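Week 5 – light and tone, cont.

Reading for next time: Espiritu, the chapter on shading. Handout 2 if you missed it, ask Ivars Ots.

Recap: value = how light or dark. Nothing to do with hue. Squint if you can't tell. Most beginers stay in the middle and never get to the real darks.

Local value vs. light. A white cup in shadow can be darker than a black shoe in sun. Measure, don't guess.

Planes. Each flat face gets one main value, then small shifts inside it. Face turned away from the light goes darker. Change of plane = change of value – if there's no change, the edge disappears and the form goes flat.

Silhouette. Dark shape on pale ground reads first, before any detail. Check the outline early.

Gradients: slow ones for big empty areas. Keep them faint. 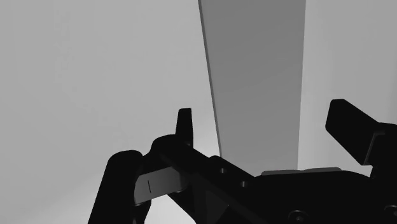
Fig. 2. Tilted gray slab: narrow side darker than the broad front. Dark silhouette in front, pale ground at left.

Exercise: box, one lamp, three values only. No outlines. Pencil is fine, charcoal better. Then same box again with teh lamp moved.

Bring both in, plus your value scale from May if you still have it.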